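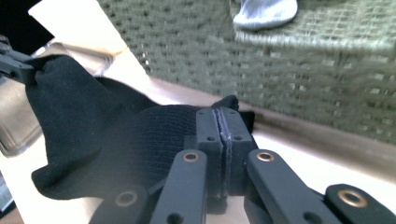 회사 소개

Lusteo는 로봇 그리퍼와 로봇 팔, 카메라, 제어기를 직접 써 보고 비교하는 시험 회사입니다. 장비를 만들지도 팔지도 않습니다. 고객이 고른 후보 장비를 받아 같은 조건에서 같은 작업을 시키고, 그 결과를 보고서와 원본 기록으로 넘겨 드립니다. 고객은 주로 자동화 설비를 처음 들이는 물류 업체와 세탁 업체, 조작 연구를 하는 대학 연구실, 그리고 신제품 출시 전에 외부 평가를 받으려는 그리퍼 제조사입니다.

시작

창업자 Ashraf Shawky는 의류 반품 센터에서 설비 엔지니어로 일했습니다. 당시 센터는 반품된 옷을 분류대에 올리는 공정을 자동화하려고 그리퍼 두 종을 구매했는데, 카탈로그에 적힌 파지력과 개폐 속도만 보고 고른 장비였습니다. 상자와 병을 집을 때는 문제가 없었습니다. 얇은 니트와 양말에서는 손가락 사이로 천이 빠지거나 두 장이 한꺼번에 딸려 왔습니다. 결국 설치한 뒤에 손가락 패드를 여러 번 다시 깎아야 했고, 라인 가동은 그만큼 미뤄졌습니다.

그 일을 정리하면서 만든 시험 순서가 지금 저희가 쓰는 절차의 첫 판입니다. 옷감의 종류, 놓인 모양, 바닥의 재질, 접근 방향을 표로 만들고 칸마다 같은 횟수를 반복하는 단순한 방식이었습니다. 같은 표를 다른 센터에서도 쓰고 싶다는 요청이 들어왔고, 회사는 그 요청을 첫 계약으로 삼아 문을 열었습니다.

현재 직원은 25명입니다. 절반 이상이 시험실에서 일하고, 나머지는 지그와 패드를 만드는 공작실, 기록을 정리하는 데이터 팀, 고객 상담과 계약을 맡는 사무실에 있습니다.

하는 일

그리퍼 비교 시험

가장 많이 의뢰받는 시험입니다. 평행 그리퍼, 링크 구조로 움직이는 그리퍼, 흡착식, 부드러운 손가락을 쓰는 방식까지 다룹니다. 고객의 실제 물건을 받아 시험하는 것이 원칙이고, 물건을 보낼 수 없는 경우에는 저희가 보유한 표준 물품으로 대신합니다. 표준 물품은 174종이며 양말, 수건, 비닐 포장, 얇은 책자, 손잡이가 달린 컵, 바구니처럼 일상에서 구할 수 있는 것들입니다. 목록은 해마다 7월에 한 번 손봅니다. 단종되어 같은 제품을 다시 살 수 없게 된 물품은 목록에서 빼고 비슷한 물품으로 바꾸며, 바꾼 내역은 보고서 부록에 남깁니다.

천 종류는 따로 시험표를 둡니다. 양말 한 짝도 바닥에 펴져 있을 때와 뭉쳐 있을 때, 바구니 가장자리에 걸쳐 있을 때 집는 방법이 다릅니다. 검은색 천은 주름의 깊이가 영상에 잘 나타나지 않을 때가 많아 카메라 시험과 묶어서 진행하는 편입니다. 패드가 천의 끝만 물었는지, 접힌 부분을 함께 물었는지도 구분해서 적습니다. 들어 올리는 데 성공했더라도 다음 동작으로 이어 갈 수 없는 파지는 별도 항목으로 집계합니다.

손에 들고 쓰는 그리퍼 시험

로봇 팔에 달기 전에 사람이 그리퍼를 손에 들고 작업해 보는 시험입니다. 손목 쪽에 카메라를 붙여 패드와 물건이 만나는 부분을 기록합니다. 팔의 경로 계획이나 제어기 설정에 영향을 받지 않으므로 손가락 모양과 패드 재질만 따로 비교할 수 있습니다. 준비 시간도 짧습니다. 후보가 많을 때는 이 시험으로 먼저 두세 종을 추린 다음 로봇 팔 시험으로 넘어가시기를 권합니다.

이 단계에서 자주 나오는 지적은 대체로 비슷합니다. 패드 앞면이 너무 두꺼워 바닥에 붙은 천 밑으로 들어가지 못한다, 두 패드가 끝에서는 닿는데 안쪽이 벌어진다, 링크가 벌어지면서 옆의 물건을 민다, 카메라에서 볼 때 패드가 물건을 가린다. 모두 도면만 보고는 놓치기 쉬운 내용이어서 짧은 영상과 함께 전달합니다.

로봇 팔 시험

고객이 지정한 팔에 그리퍼를 달고 같은 작업을 반복합니다. 반복 정밀도보다 작업 완료 여부와 소요 시간, 중간에 사람이 손을 댄 횟수를 중심으로 봅니다. 팔을 여러 종 비교할 때는 그리퍼와 제어 프로그램을 고정하고, 그리퍼를 비교할 때는 팔을 고정합니다. 한 번에 하나만 바꾸는 것이 기본이며, 일정 때문에 둘 이상을 함께 바꿔야 하면 계약서에 그 사실을 적습니다.

카메라 시험

카메라의 종류와 위치, 화각, 노출 설정을 비교합니다. 손목에 붙인 카메라는 그리퍼 가까이에 있어 물건이 크게 보이지만 손가락에 가려지는 부분이 많습니다. 천장이나 작업대 옆에 둔 카메라는 전체를 볼 수 있는 대신 패드 끝을 확인하기 어렵습니다. 어느 쪽이 맞는지는 작업마다 다르므로 양쪽을 동시에 기록해 비교합니다. 조명은 밝은 방, 한쪽에서만 빛이 드는 방, 어두운 방의 세 조건이 기본입니다.

제어기 시험

원격 조작 장치와 제어기를 비교합니다. 명령을 보낸 시각과 그리퍼가 움직이기 시작한 시각의 차이를 재고, 같은 작업을 숙련자와 초보자에게 각각 맡깁니다. 초보자 조건에는 해당 장치를 한 번도 써 보지 않은 사람만 참여합니다. 손에 남는 피로도 설문으로 받지만, 설문 결과는 측정값과 분리해서 싣습니다.

시험 절차

먼저 고객과 작업을 정합니다. “빨래를 집는다”처럼 넓은 표현은 시험하기 어려우므로 “바닥에 놓인 양말 한 짝을 집어 바구니 안에 놓는다” 정도로 좁힙니다. 성공과 실패의 기준도 이때 글로 적습니다. 집었다가 떨어뜨린 뒤 다시 집은 경우를 어떻게 셀지, 두 짝이 함께 올라온 경우를 어떻게 셀지까지 정해 두어야 나중에 서로 다른 숫자를 말하지 않게 됩니다.

다음은 예비 시험입니다. 본 시험과 같은 방식으로 짧게 진행하고 영상을 고객과 함께 봅니다. 기준을 고칠 수 있는 시점은 여기까지입니다. 본 시험을 시작한 뒤에는 기준을 바꾸지 않으며, 꼭 바꿔야 한다면 처음부터 다시 합니다.

본 시험에서는 조건마다 38회를 반복합니다. 시험 순서는 무작위로 섞고, 물건은 매번 처음 위치로 되돌려 놓습니다. 천은 똑같은 모양으로 되돌릴 수 없으므로 정해진 높이에서 떨어뜨려 놓습니다. 시험 중에 패드가 닳거나 나사가 풀리면 그 시각을 적고 사진을 남깁니다. 부싱이나 핀의 유격은 시험 전과 후에 한 번씩 잽니다.

판정은 영상을 보고 2명이 따로 합니다. 두 사람의 판정이 다르면 시험에 참여하지 않은 세 번째 직원이 결정합니다. 판정이 갈린 회차의 목록도 보고서에 들어갑니다.

보고서

보고서에는 결과표와 실패 유형, 시험 조건, 사용한 장비의 버전과 설정값이 들어갑니다. 총점이나 순위는 매기지 않습니다. 같은 그리퍼라도 수건에서는 잘되고 얇은 양말에서는 안 되는 일이 흔하고, 이를 하나의 점수로 합치면 고르는 데 필요한 정보가 사라집니다. 고객이 항목별 가중치를 정해 주시면 그 가중치로 계산한 표를 추가해 드립니다.

원본 영상과 기록 파일은 보고서와 함께 인도합니다. 보관을 원하지 않으시면 인도 확인 후 삭제하고 삭제 확인서를 보내 드립니다. 제조사가 의뢰한 시험의 결과를 홍보에 쓰는 것은 가능합니다. 다만 시험 조건을 함께 표기해야 하고, 일부 조건의 결과만 골라 쓸 수는 없습니다.

공간과 장비

시험실은 세 곳이며 이름은 Uvard, Shukla, Brutura입니다.

Uvard는 손에 들고 쓰는 그리퍼 시험을 하는 방입니다. 바닥과 낮은 작업대에서 하는 작업이 대부분이라 가구를 쉽게 옮길 수 있게 해 두었습니다. 바닥재도 바꿀 수 있습니다. 밝은색 매끈한 바닥, 어두운 바닥, 짧은 카펫을 갖추고 있습니다.

Shukla에는 로봇 팔 작업대가 있습니다. 팔을 고정하는 판의 규격을 통일해 두어서 고객이 가져온 팔도 대부분 당일에 설치할 수 있습니다. 안전 울타리가 필요한 장비는 방문 전에 도면을 보내 주셔야 합니다.

Brutura는 카메라와 제어기 시험실입니다. 창이 없고 조명을 모두 따로 켜고 끌 수 있습니다. 지연 시간 측정 장비도 이 방에 있습니다.

공작실에서는 패드와 손가락, 카메라 고정대를 만듭니다. 3D 프린터와 소형 밀링 머신이 있고, 시험 도중 패드를 바꿔 보고 싶다는 요청이 있으면 이곳에서 제작합니다. 제작한 부품의 도면은 고객에게 드리며 저희가 따로 권리를 갖지 않습니다.

독립성에 대하여

저희는 장비 제조사의 지분을 갖고 있지 않고, 장비 판매에 따른 수수료를 받지 않습니다. 시험용으로 빌린 장비는 시험이 끝나면 돌려보냅니다. 제조사가 무상으로 제공한 장비를 시험한 경우에는 보고서 첫 장에 그렇게 적습니다. 직원이 예전에 일했던 회사의 제품은 그 직원이 판정하지 않습니다.

맡지 않는 일도 있습니다. 법정 인증 시험과 수명 보증 시험은 하지 않습니다. 경쟁사의 장비를 분해해 구조를 분석해 달라는 의뢰도 받지 않습니다. 식품과 의약품에 직접 닿는 작업은 시험실 위생 조건이 맞지 않아 다른 기관을 안내해 드립니다.

함께 일하기

시험실 직원을 뽑을 때 로봇 전공 여부는 보지 않습니다. 지금 일하는 직원 가운데는 봉제 공장, 물류 창고, 영상 편집 쪽에서 온 사람이 많습니다. 같은 동작을 정해진 순서대로 반복하고 있었던 일을 그대로 적는 것이 업무의 대부분입니다. 면접 때는 손에 드는 그리퍼로 몇 가지 물건을 옮겨 보고 그 과정을 짧게 글로 적는 과제가 있습니다. 과제에는 보수를 지급합니다.

학생 실습은 여름에 받습니다. 실습생은 Uvard에서 시작하며 첫 주에는 판정 연습을 합니다. 이미 판정이 끝난 영상을 보고 직접 판정한 뒤 기존 결과와 비교하는 방식입니다.

방문과 문의

시험 의뢰는 문의 양식으로 받습니다. 작업 내용, 비교하려는 장비, 물건의 사진, 원하는 일정을 적어 주시면 담당자가 가능한 시험 범위와 견적을 회신합니다. 장비가 아직 정해지지 않았어도 상담은 가능합니다.

시험실 견학은 사전 신청자에 한해 진행합니다. 고객 장비가 설치되어 있는 방은 공개하지 않으므로 날짜에 따라 볼 수 있는 방이 다릅니다. 견학 중 사진 촬영은 안내 직원에게 먼저 확인해 주십시오. 5월 3일은 장비 점검으로 시험실 전체가 쉬며, 이날 도착하는 택배는 사무실에서 받습니다.

장비를 보내실 때는 전원 어댑터와 통신 케이블, 고정용 나사를 같은 상자에 넣어 주시고, 상자 겉면에 의뢰 번호를 적어 주십시오.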